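# fludlow-finishes

A dataset of wood finish reviews, collected from shop forums and product pages. Read the whole card before you train, rank or buy anything with it.

## What's in it

Reviews of clear finishes for indoor furniture: oils, waxes, water-based coats and a few hard-to-classify blends. Each row has the review text, a star rating, the finish type as the reviewer named it, and the wood species as the reviewer named it. Those last two fields are where most of the trouble is.

The first release had 9 finish types. I merged them down to 5 after finding that people use "Danish oil" for nearly anything in a can. I'm still not sure the merge was right. The old labels are kept in `type_raw`.

## Where it came from

Two sources. The Bindari forum dump covers hobby woodworkers, who write long posts and seldom give a star rating. The Kourkoulas shop reviews are short and almost always glowing. I would not trust the second set for much. A suspicious number of them praise the product before the buyer could have let it cure. 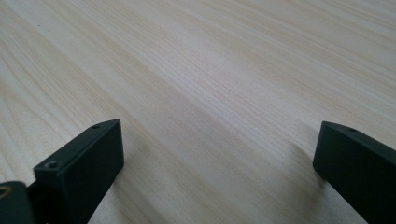 *Pale wood tabletop, grain running on the diagonal.*

Species names are self-reported. "Maple" often means "light colored." I checked a sample against the photos people posted and gave up, as color and grain in a phone picture don't settle much. Treat `species` as a rumor.

## Ratings

85 percent of the starred reviews are four or five stars. You can read that as proof that finishes are wonderful. I read it as proof that unhappy people sand the thing down and move on. There is no follow-up data, so claims about durability are mostly claims about the first month.

## Known problems

- Duplicates across the two sources. I removed exact matches only.
- "Food safe" appears all over the text and is never defined.
- Dry times are copied from the label more often than measured.
- The Bullbridge blend has 3 reviews, and they sound like the same person.

## Use

Fine for practicing text cleanup or for studying how people talk about finishes. Bad for picking one. If you want to know how a coat will look on your table, put it on a scrap of the same board — no model trained on this will beat that.

Last updated in February.

**Comments**

grainfiller: The merge lost hardwax oils. Those aren't just oils. Please split them back out.

shellac_or_bust: Why no shellac at all?

grainfiller: Found it in type_raw, filed under "other." Weird choice.

tack_rag: Used this for a class. The duplicates are worse than the card says.

We use cookies to remember your settings. Accept | Manage preferences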